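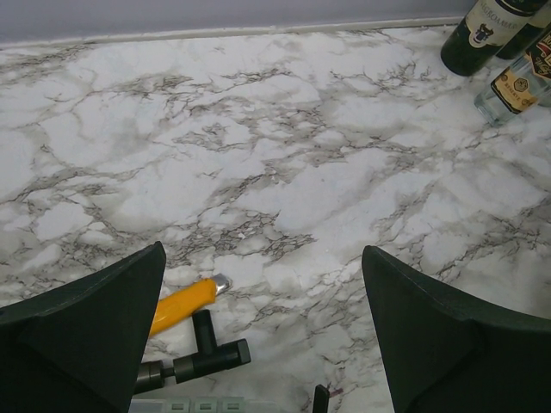 Figure 4. Wrist camera view with the fingers open over the marble-patterned worktop. A yellow utility knife and a black T-shaped pipe fitting lie between the fingers, with bottles at the back by the wall.

4.2 Looking after the cell

I've kept the Konden cell going for most of the time it has existed, so this section is written from the side of the person with the hex keys. The two arms share one long black rail along the near edge of the table, and everything we ask them to handle sits on the square top in front of them. Over the period covered by this paper we logged 621 sessions on it, and 381 of those came after the rebuild I describe below. I mention the split because the first lot were a good deal harder work!

Most of my time goes on the fingers. They're easy to swap, which is lovely, but every swap leaves the tips sitting a hair differently, and a camera on the wrist sees that straight away. My routine is to fit the pair, open them fully, and compare the wrist view with a saved one (Figure 4 is the sort of view I mean). If the tips don't line up with the saved outline I loosen the screws and start again. I used to fix it in software with a small offset, and I'd ask anyone copying our setup not to do that – the offsets pile up, and after a few weeks you can't tell which one belongs to which pair of fingers.

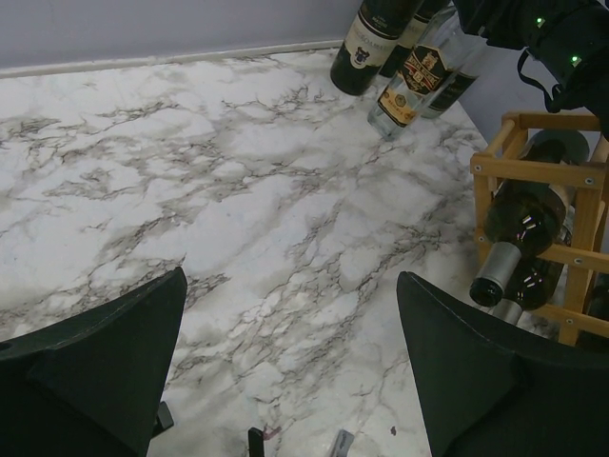 How often do the fingers need changing?

We change them every 600 grasps, or sooner if a tip is chipped or a screw has worked loose.

That number came out of our logs at the Daza lab and I wouldn't treat it as a law. Softer objects are kinder to the tips, and a week of pipe fittings and bottles can use up a pair early. I keep the old ones in a tub with the session number written on the back, and I've gone back to that tub more often than I expected when a run of odd grasps needed explaining.

Cables were the other big headache. In the first build they were tied down tightly along the arms, which looked very smart and pulled at the connectors whenever a wrist turned a long way round. For the rebuild in March we let each cable run in a loose loop, long enough for the full turn of the wrist and short enough to stay out of the other arm's way. Getting the length right took 11 tries (I did write them all down, and the list is in the Wirkititz build notes). 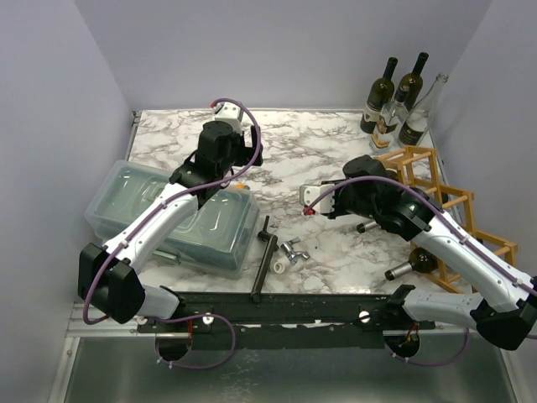 Once the loops were settled I marked each tie point with a dab of paint, so a tie that has crept along the arm shows up in the morning check. I move both arms slowly through their full range with Skukell, our little checking script, and watch the cables the whole way. Then I wipe the top down, look over the rail bolts and save a fresh picture from each camera.

The rail bolts get a torque wrench once a month. They have slipped twice so far, both times on the right-hand base, and I still haven't found out why.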